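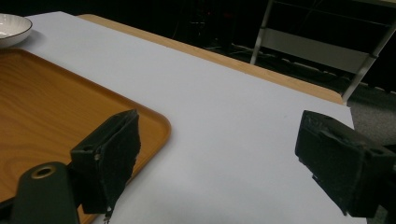 Thread: Bowl-to-tray task, slipping on the rim
Board: Student Projects / Manipulation

trunon_k
Capstone team of three. Demos are collected with a hand-held gripper, foam pads on both fingers. Task: pick up the bowl, set it on the tray. The policy was trained on 832 demos. It succeeds in 12 of 33 trials. Most failures are slips at the rim. Would silicone pads help?

adugna
Check the pads first. Worn foam on glazed ceramic loses grip early. Replace it and rerun the same 33 starts before changing material.

Marietjie Shezi
I disagree that it's the pads. White bowl on white paper gives the policy very little edge to work with. If it closes 10 mm high, any pad will slip. Plot finger height at closure.

adugna
The rim has a dark line. That's enough contrast at close range.

Marietjie Shezi
At close range, yes. The approach is set well before that.

trunon_k
Plotted it. Nine of the 21 failures close high. The rest are at the correct height and still slip.

adugna
So new foam for those. Silicone will drag on the paper.

Marietjie Shezi
And brown paper for the other nine. Change one at a time. Our club did both at once in November and had to repeat the whole set.

trunon_k
Foam first. Will post numbers.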